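Skekby Boards > Kitchen & Dining > Oil finish or hard finish on a table you eat at every day?

marlo_k
Fri 25 July
OK so we finally have room for a big table and I'm stuck on the finish. The one I keep going back to is the Fellholm, light oak, $1,643 with oil or $283 more if you want the lacquer. We eat every single meal at it, I have two kids who think coasters are a suggestion, and my husband does his bills there too. I love how oiled wood feels. I do not love the idea of sanding anything, ever. And yes, I want the pale wood against an orange wall, my sister has already told me what she thinks of that.
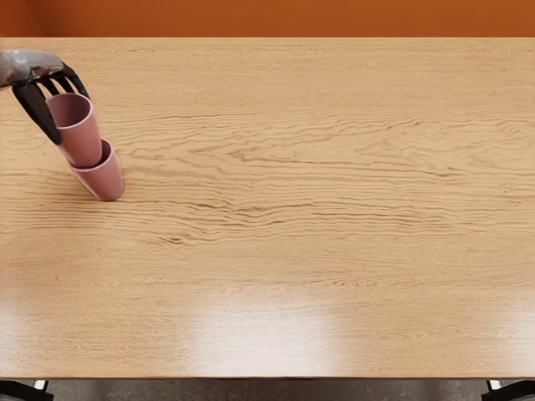 The other thing is water rings. At my mom's place every mug leaves a mark and she just shrugs. I'm not a shrugger! Is that an oil problem or a my-mom problem?

pinegrove765
Mom problem, sorry. We've had oiled oak for nine years. Two thin coats every February when it's too gross to go outside, wipe off the extra, done by lunch. If a ring shows up I rub it with a green pad and a dab of oil and it's gone.

dot.and.hen
Going to disagree with pine here. Two coats a year is fine for two grown-ups. With kids I was doing ours every 3 months and it still looked thirsty by the window. Spend the $283.

pinegrove765
What oil though? The hardware store stuff takes forever to cure and people give up on it. I use Clurkex, the hardwax one, and it's a different animal.

dot.and.hen
Clurkex! Same can, believe it or not. Maybe my kids are just worse than yours.

marlo_k
Ha, mine would like a word. So the lacquer people, what happens when it does get scratched? That's my hang-up. I read you can't spot fix it and you have to strip the whole top, which on a table this size sounds like a weekend I'd never get back. The guy at the Tô showroom told me to just live with scratches, but he was also trying to sell me a glass one.

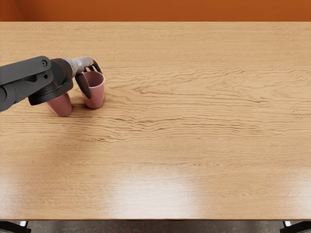
Jannik Weidemann
You can spot fix lacquer if it's a light scuff, but a deep scratch will always show a little, mostly in low sun. Oil scratches sooner and fixes easier. I'd go oil and keep felt pads under anything that lives on it. Also watch that orange wall, it makes pale oak look yellower at night. Try a warm bulb and a neutral one before you blame the finish.

dot.and.hen
Felt pads fall off in a week, I'm just saying

marlo_k
Did not think about the bulbs at all. Going to ask Fellholm if they'll mail me a sample of each so I can spill coffee on them. Does anyone know if they charge for those?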